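Okay, I've been promising a thread on card frames and text boxes for ages, and my coffee is still hot, so let's go. This is about fantasy card games and the part of the card most of us stop seeing after our first month: the little box with the words in it.

I came to this through Skosero, which some of you will remember and most of you won't. Small fantasy card game, 339 cards in the base set, gorgeous river monsters. I bought it for the monsters and stayed for the typography (yes, I know how that sounds).

The thing I love is that the text box in Skosero changes height. A creature with one short ability gets a low, narrow box and the painting runs almost to the bottom of the card. A wordy spell gets a tall box and the art squeezes up into a strip. You can tell how complicated a card is from across the table, before you've read a word of it!

Compare that with Pidow, where every box is the same size no matter what. It looks tidy in a binder, I'll give it that. But then you get a card like Ferry Toll, with four words floating in all that cream-colored space, and right next to it Lament of the Orchard, with 55 words packed in so tight that my mother asked if it was the legal notice.

Archana Bisht, who did the layout on the second Skosero set, talked about this at a panel I went to in Prusville a few years back. She said the painters got their box height before they started sketching, so they knew how much room they'd have. Once you've heard that you see it everywhere. The heads sit higher on the wordy cards. The feet are hidden. Lots of fog.

And she said the awkward ones were the cards whose rules changed late in testing, when the painting was already done. There's a heron knight in that set, Semwal, who has lost both his legs to a paragraph about discarding. I adore him. I have him in a sleeve on my desk.
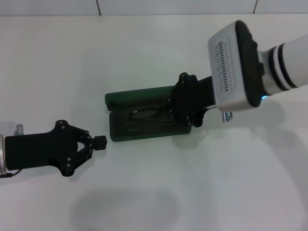

Prusville, July

Back again after lunch, sorry, I had a phone call that went on forever. A few of you asked about flavor text, so let me get to that before I forget.

Mafalda Rocha wrote most of the flavor lines for Skosero and her limit was 12 words. Twelve! On the tall-box cards she often got none at all, so the quiet little creatures ended up with all the personality. The mud otter has a better line than the dragon does. I think that's lovely, and I've had people argue with me over it at length.

If you want to try this yourself, pull 200 cards out of whatever game you own, turn the pile so only the bottom halves show, and sort them by how full the boxes are. Then flip through the art in that order. It takes an evening and you will need a bigger table than you think.

More tomorrow on italic type, which I have feelings about.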